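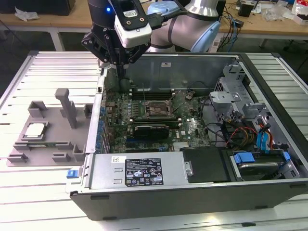 Adhiambo Gachanja wrote in the tracker that the cancelled dates should stay in the main table, as a tour that loses half its bookings looks healthy once they are dropped. Version 2 follows that suggestion. Cancelled and postponed shows now carry a status value and keep their original row.

Gilik Tour Listings, version 2
Released November 10, 2023

Summary
Listings for live comedy and variety tours, compiled from printed programmes, venue calendars and promoters' mailouts. The release covers 203 tours by 46 acts. One row is one advertised performance, including matinées. Private and corporate bookings are excluded, as are television recordings with a studio audience.

Fields
act_id: stable across versions
tour_id: stable from version 2 onward; do not join on it against version 1
show_date: local date at the venue
venue_name: as advertised, not normalised
capacity: seated capacity from the venue's own material, blank if unpublished
billing: headline, support or shared
status: played, postponed, cancelled or unknown
source: programme, calendar or mailout

Known problems
Venues under 300 seats are under-represented. Many never printed a programme, and their calendars are overwritten each season. The Flesham and Sarkier theatres both changed names mid-tour; each name has its own rows and no alias table is supplied. Double acts that later toured separately have one act_id per person and one for the pair — queries on individuals need to include both. A status of played means only that no notice to the contrary was found.

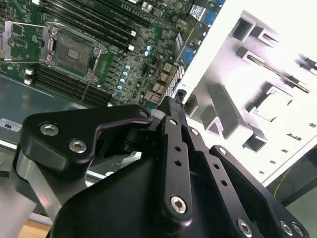 Loading
Files are UTF-8 CSV, one per season, with a header row. The July file in version 1 had a shifted column after venue_name; the replacement is in the same folder under the same name.

Corrections
Open an issue with the act_id, the show_date and a scan or transcript of the source. Requests from acts to remove personal information go to the Mfaume maintainers' list — not the public tracker.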